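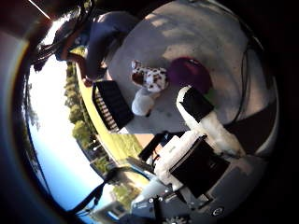

Can I buy a robot that tidies up after the kids?

You can buy one that does a piece of it. Floor vacuums are the old hands here, and they're great as long as somebody else has picked up first. Picking up is the hard part! A machine that takes soft toys off the patio and puts them in a crate does exist in research groups, and it gets better every year, but I wouldn't clear out the broom closet yet.

Why are toys so much harder than boxes in a warehouse?

A box has flat sides and keeps its shape. A plush toy squashes, flops over and looks different from every angle, and a ball wants to roll off the moment you nudge it. Sunshine makes it worse, with bright patches and deep shade side by side. Palesa Lekota, who answers most of our mail on this, calls the toy basket her favorite test of all, and I'm with her.

How do the machines learn a chore like that?

Mostly from people doing it first, over and over. In our Maludik trials one chore meant 244 recorded tries, all of them the same dull job: pick it up, carry it, let go over the basket.

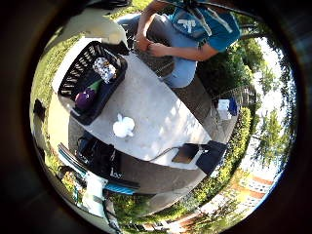
Then you change something small, like where the basket sits or which toy goes first, and find out how much of the lesson stuck. (Less than you'd hope, but more than last year!)

What about shop-floor work?

Further along, I'd say. Riaan Ntuli's sorting bench at Sibiya handles 40 kinds of part, and the parts are always the same parts. Homes don't give you that.

Will it fold laundry?

Slowly. Towels are coming along nicely. Fitted sheets, ask me again in September.

Can I send in a chore for you to try?

Please do! Keep it under 200 words and tell us what usually goes wrong when you do it yourself.

Page last updated 27 May 2024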